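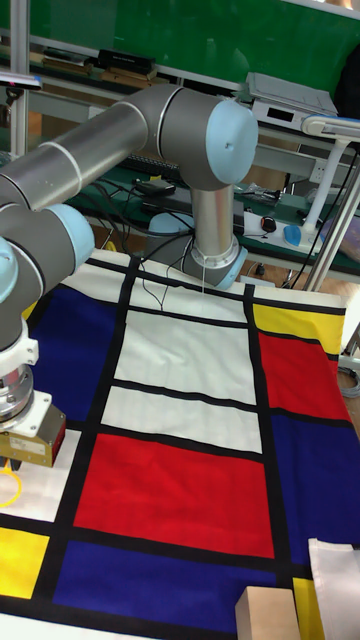 Colour blocks: how a grid pattern works

A grid is a set of lines that cross each other. Most of the lines run either up and down or from side to side. Where the lines meet, they make corners, and four corners enclose a rectangle.

In squared paper every box is the same size. In a colour block pattern the boxes differ. Some are wide, some are narrow and a few may be square. A square is a rectangle with four equal sides, so it still belongs in the grid.

The colours

Red, yellow and blue are called primary colours in painting. Mixing red and yellow paint gives orange, and mixing blue and yellow gives green. A colour block pattern of this type leaves the mixing out. Each box is filled with one plain colour, or left white.

The style is named after the painter Piet Mondrian, who made many pictures from straight black lines and flat colour. Designers have since used the idea on clothes, bags and cloths for tables.
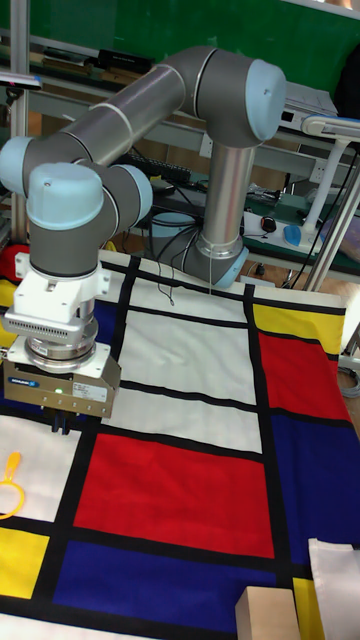 A large red rectangle with a wide dark blue one below it. Thick black lines separate the colours.

The lines

The black lines are part of the design. Two colours placed edge to edge can be hard to look at, especially red and blue. A black line keeps them apart and makes each one look brighter. White boxes give the eye a place to rest.

When a patterned cloth is laid on a table, the lines are a useful test. If the cloth is flat, a printed line looks straight. If there is a fold underneath, the line bends or steps to one side – smooth the cloth from the middle towards the edges to correct it.

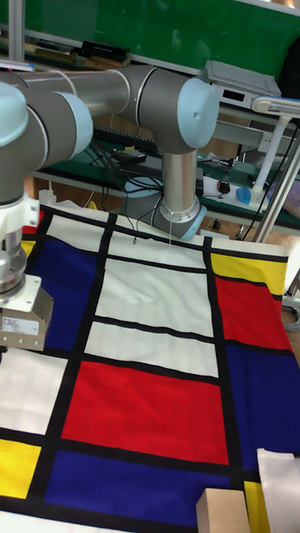
Make your own

You will need a sheet of card, a ruler, a pencil, a thick black pen and paints or felt-tips.

Draw a rectangle 160 mm wide and 60 mm high.
Rule pencil lines across it in both directions. Leave uneven gaps.
Rub out parts of some lines, so that small boxes join into larger ones.
Colour the boxes. Leave several white.
Let the colour dry, then go over the lines with the black pen. Each line should be 8 mm thick.

Text by Hưng Tô for Batovero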